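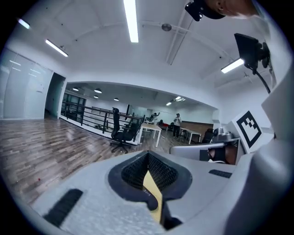
Gripper fault tester wanted – Grotura, Timside site

Posted 03/05/2025. Short contract, 8 weeks, could run longer.

We need someone to help us find out why our hand-held grippers let go. In February we logged 777 grasps and the jaw opened by itself on 7 of them. One dropped a steel part next to a tester's foot. No one hurt, but all lifting over knee height is stopped untill we know the cause.

What you'd be doing
Running the same pick over and over, small boxes mostly. Writing down every slip, even the boring ones. Swapping jaw pads and checking them for wear. Pulling logs after each drop and matching them to the video. Sitting in on the safety review with Ansari, who make our controller board.

Current guess is a loose connector or a bad firmware update. Could be both. We don't want someone who has already decided.

You should have
Some hands-on time with robot arms or test rigs. Basic Python, enough to read a log file. Steady hands, patience. OK standing for a good part of the day. Safety shoes required, we pay for them.

Nice to have: fault reports written for a customer. Experience with Drekeck force sensors.

Hours are 4 days a week, on site only. Paid every two weeks. Training on the stop button and lockout comes first – no exceptions, no grasping before you've signed off.

To apply: resume plus half a page on a fault you tracked down, incuding what you got wrong along the way. Send through the Grotura jobs page, subject line "gripper drops". Reading them as they come in, so sooner is better.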